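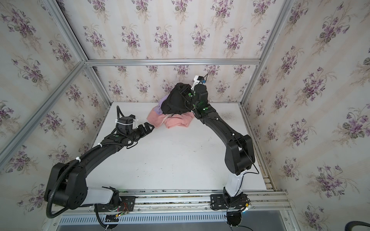 Ticket: Label printer drops off network after idle period
Site: Plarnberg, second floor
Opened: 2019-04-17
Priority: 3
Status: Closed

Symptom
Printer accepts jobs normally in the morning. After a long idle period, jobs from the Worninthorpe order system stay in the queue with status "Sending". Front panel shows Ready. Power cycling clears the fault until the next idle period.

Checks
Swapped the patch cable. No change.
Moved the printer to switch port 5. No change.
Pinged the printer while the fault was present. No reply.
Printed the network page from the panel. Address differed from the one on the print server.

Cause
Printer was set to DHCP with no reservation. On waking from sleep it requested a new lease and was given a different address. The queue still pointed to the old one.

Fix
Added a reservation on the Mekmont router. Deleted the old queue and created it again by host name. Sleep timer left at the default. Sent 2 test jobs after a forced sleep, both printed.

Open items
The Fitzsimmons scanner on the same subnet also has no reservation. Separate ticket to be raised.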